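Villix Home Forum > Small Spaces & Storage > Pale table, black stand, one bow tie: talk me into it (or out of it)

dutar_lane
April 10, 2023
Hello all, long-time reader and rather shy poster. I've been trying to sort out a dressing corner in our back bedroom since January, and I've finally got as far as the table. It's a square one with a pale wood-grain top, very light, almost washed out in places, and I've gone and fallen for it in a way I never expected to with a piece of furniture.

The trouble is I can't decide whether to leave the top as it is or put something on it. My other half wants a runner. I think a runner would hide the only bit I like, namely the lovely rounded swirl in the grain near the middle. Everything else runs in nice straight lines and then there's this soft little arch sitting among them. It's faint, so you do have to look for it.

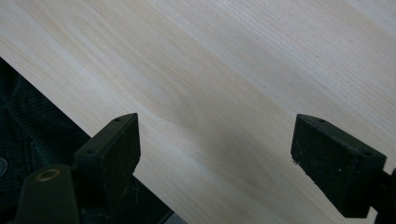
What's going on it

The plan is for a small accessory stand, the black metal sort with a bar across the top and a tray underneath, and my bow ties on that instead of in a shoebox. I own 6 bow ties and wear perhaps two of them. I'd also like somewhere for my watch and the keys to the side gate, which at present live in whichever coat I wore last.

So my questions are: runner or no runner, and does a stand like that look silly in the middle of a table when it could be pushed to the back? Thank you in advance, and sorry for going on a bit!

marmalade_and_mops
Oh, welcome! Don't be shy, we're a soft lot on this board. No runner from me. I had one on my hall table for years and all it ever did was collect fluff and slide off when the dog went past. If you love the grain then let yourself see it, I say. You can always buy a runner later if you find you're scratching the top.

Stand at the back, though. I know it looks pretty in the middle, but you'll want the front clear for putting your cup of tea down while you hunt for cufflinks.

tallboy_tim
I'm going to be the grump and disagree with Marmalade on both counts, with affection. Pale tops mark if you so much as look at them. A metal-rimmed tray going back and forth every morning will leave lines, and you'll be cross with yourself by summer. At the very least put felt pads under the stand. I bought a sheet of the stick-on ones from Billton and cut them to size with kitchen scissors, and it took me all of 7 minutes, including finding the scissors.

And I'd have the stand in the middle. A table with everything shoved against the wall looks as if you're expecting the removal men.

marmalade_and_mops
Tim, you said exactly the same about my bookcase and you were wrong then too :)

Felt pads are a good idea, I'll give you that one.

dutar_lane
Ha, I can see I've walked into something with a history! Felt pads are on the list, thank you both.

I should have said more about the colour, as somebody is bound to ask. It isn't yellow at all. It goes from creamy off-white to a sort of pale tan, and the swirl itself looks quite smoky and greyish depending on where you stand. I'd worried it would look cold next to our carpet, but in the afternoon it's warmer than I'd feared. I spent far too long just going round it from different sides with a cloth in my hand, pretending to dust.

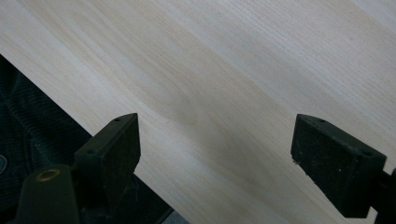 quietcupboard
Can I ask a practical one before we all get carried away – how do you store a bow tie on a stand without stretching the strap?

marmalade_and_mops
Loop the strap loosely over the bar or a peg and let the bow hang by its own weight, it's so light that it won't come to any harm. What does the harm is hooking it by the little metal fastener, which can pull the stitching out over time. If it's a self-tie one, untie it first and drape it flat over the bar like a tea towel.

quietcupboard
Thank you, that's very clear. Mine have been in a drawer rolled up with the socks and they look it.

tallboy_tim
Steam them. Hang them in the bathroom while you have a shower and then leave them well alone. Never put an iron near the bow, you'll flatten it for good. I learnt that on the morning of a christening.

plainpine88
Late sixties bungalow owner chiming in, with no strong feelings about bow ties but plenty about tables. Whatever you do, dutar_lane, find out what the top is before you put polish on it. My Matubbar side table looked every bit like bare wood and had a coating on it, and the beeswax sat on top in a greasy film that took me a whole weekend to shift. A damp cloth and then a dry one will do nearly everything. Try anything stronger on the underside first.

I'm with Tim on the middle, by the way. Sorry, Marmalade!

dutar_lane
Well, that has saved me from the tin of beeswax I had in my basket, so thank you, plainpine. It's gone back.

I've been having a go with the stand this afternoon. It has a black bar with a round flat knob on one end, a couple of short pegs hanging down between and beside the uprights, and the base is a black-rimmed tray with a reddish-brown wooden bottom. I'd fretted about two woods together, one so pale and the other so warm, but I think they're rather nice company for each other. It's near the middle for now (sorry, Marmalade, it is only a trial!) and I started with the dark brown bow tie, as that's the one I'd reach for first.
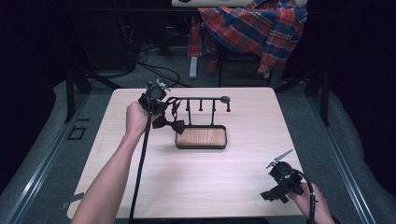
Dark brown bow tie by the top bar, stand near the middle of the table.

marmalade_and_mops
All right, all right, I can see it. The reddish tray is lovely against that pale top and I wouldn't have thought so from your description. I still want to know where the tea goes.

tallboy_tim
On a coaster, on the windowsill, like civilised people.

quietcupboard
I like the tray part best. It looks a sensible place for the watch, and then you'd stop losing it. Would all your ties fit, do you think? I've only got the one good bar and it gets crowded very quickly – anything over 8 and they start hiding behind each other.

dutar_lane
I think I'll keep the ones I wear on the stand and let the rest stay in their shoebox for now. There's a spotty one I was given that I'm not ready to have out in daylight.

No runner, then, and felt pads before it moves another inch. My other half has read the whole thread over my shoulder and would like it noted that a runner was a perfectly good suggestion.

plainpine88
Noted. Tell them they can have one on the chest of drawers.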